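Trois heures de route pour un bol

Je m'étais juré de ne plus rien acheter. Et puis Sofia Kyriakidis m'a appelée en avril : une brocante de vaisselle à Lonitz, on part à l'aube, tu apportes le café ! J'ai cédé, évidemment. Ma grand-mère chinait déjà, et chez elle aucune assiette n'allait avec sa voisine — on se disputait l'ébréchée.
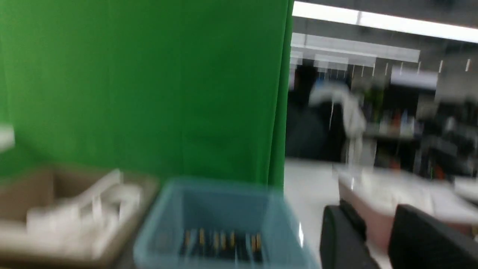

Rideau vert et bacs de rangement, côté atelier.

Je pensais fouiller dix minutes, j'y ai passé la matinée. Savvas Michailidis tient son stand depuis des lustres et il a une théorie sur tout (les soupières, surtout, qu'il faut acheter sans couvercle pour faire baisser le prix). Moi, je retourne chaque pièce, je cherche la marque, je tapote le bord du doigt. Un son mat, je repose. 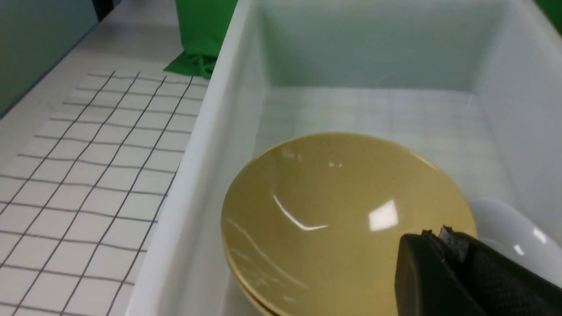
Deux bols jaune moutarde, l'un dans l'autre.

Au retour, le coffre tintait à chaque virage et Sofia riait de moi. J'avais dépensé environ 300 couronnes, surtout en assiettes creuses, plus un saladier bien trop grand pour ma cuisine. Il trône sur le frigo, je le trouve magnifique ! Mes invités mangent dans des assiettes qui ne se ressemblent pas et ça les fait parler, chacun finit par réclamer la sienne. 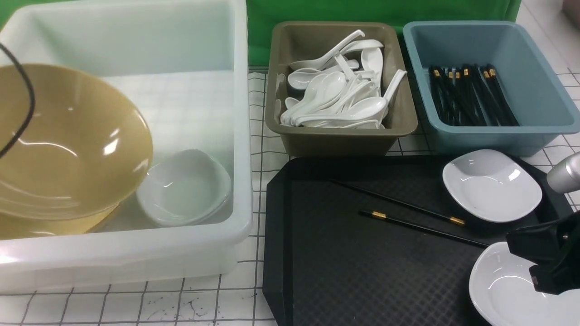 Peut-on passer la vaisselle ancienne au lave-vaisselle ?
Mieux vaut la laver à la main, à l'eau tiède, surtout si elle porte un décor doré ou peint.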